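Wirnwood notebook, May, 14:20
Present: Imani Chege, Frans Dierckx, me (Annelies)

Wrist stream was arriving late relative to joint state again. Galli stamps images on receipt, so a busy bus looks like a slow camera. Moved the stamp into the driver and measured the offset by cross-correlating optical flow with wrist joint velocity. Result: 33 ms, stable over 200 windows. 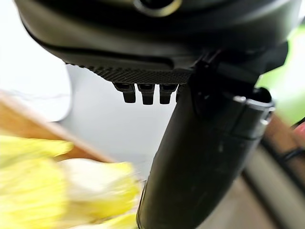 Blurred frames are a separate problem. Added a variance-of-Laplacian check on a crop that leaves out the gripper, as the fingers stay sharp whatever the arm does and were pulling the score up. Frans wants the threshold in the config - agreed.

Base planner next. Footprint now includes the basket when the right gripper reports a grasp. Inflation still ignores tilt.

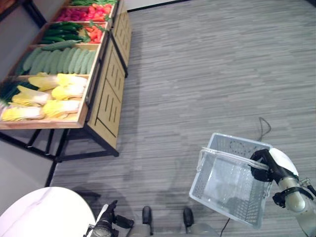
Head view, basket in right gripper, produce stand to the left.

Self-filter: the static wrist mask from Dallham covers housing and finger but not the robot's own body, which enters the view when the arm is tucked. Imani is rendering the mask from the URDF per frame. Costs some 3 ms.

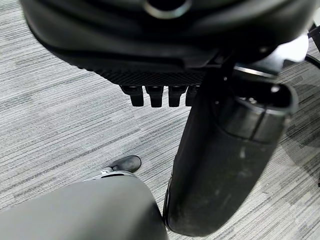 Wrist view, gray body part lower left, shoe on carpet behind it.

Open:
- person class must survive the self-filter, check at mask borders
- rerun offset fit after driver merge
- ask Ilse about the 700 ms watchdog, still set in two places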